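I got to the Lostoment dealership a bit before nine in the morning, which gave me time for a servo coffee and a wander past the used utes before anyone noticed me. The bloke I was there to meet sells small hatchbacks for a living, and he'd agreed to talk to me about the new Sarkach on one condition – I had to drive it first and keep my opinions to myself until he'd finished his.

So off we went. I took it down the hill, through the roadworks and out along the river, with him in the passenger seat holding his tea.

"You're braking too late," he told me at the second roundabout. "Everyone does in this one. The pedal's softer than the old car's and you get used to it after a week or so."

He's right about the pedal. I'd call it spongy, he calls it friendly, and we left it there.

What I really wanted to know was why he talks people out of the top grade. The Sarkach comes in 2 grades, and the dearer one asks another $2,000 for bigger wheels, a nicer stereo and a sunroof. You'd think a salesman would be all over that!

"I make a bit more on it, sure," he said. "But then they come back in February, when it's stinking hot, and they tell me the sunroof blind lets the heat through and the tyres cost a fortune. I'd sooner sell someone the base car and have them wave at me in the supermarket."

He has a base car himself, in white, with 602 kilometres on the clock when I had a stickybeak through the window. His partner picked the colour. He wanted the green and he's still a little sore about it.

We got onto finance, because you can't talk to anyone in a dealership for long without getting onto finance. Most of his buyers go through Funance, and he reckons the paperwork has improved out of sight.

"It used to be a whole afternoon. People would bring their kids, the kids would wreck the play corner, everyone went home cranky. Now it's mostly done on the phone before they get here. I still print it out, though. I like people to read it on paper."

Does anyone read it?

"My older customers do. They bring a highlighter."

I asked about the boot, as I always do, having once owned a hatch that couldn't swallow a pram. He flipped the rear seats for me (they go down in one pull, lovely) and pointed out the lip, which is higher than it needs to be. He's told the company rep as much. The rep wrote it down.

The car it'll be cross-shopped against is the Tehrani, and here he got quite animated. The Tehrani weighs 1,302 kilos, and he swears you can feel every one of them in a tight car park.

"Good car, mind you. Quiet on the highway, quieter than ours. If you're doing long trips every week, go and buy that one. I've sent people down the road to get it."

I said his boss must love that. He laughed and went to top up his tea.

When he came back I asked what he'd change on the Sarkach if he had a free hand. The boot lip, obviously. A proper volume knob. And the grab handles, which have lost their little coat hooks in this model. 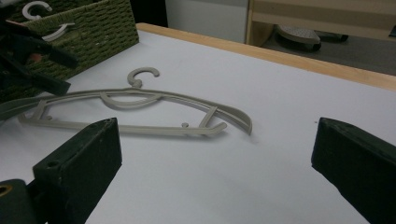 "I wear a jacket to work and I take it off to drive," he said. "Where's it meant to go? On the back seat, all crumpled, and then I've got to stand in front of a customer in it. The old car had a hook on each side." He's fitted a clip-on one behind the headrest – it rattles over speed bumps, and he was off to the accessories counter at lunchtime to see if they had anything better.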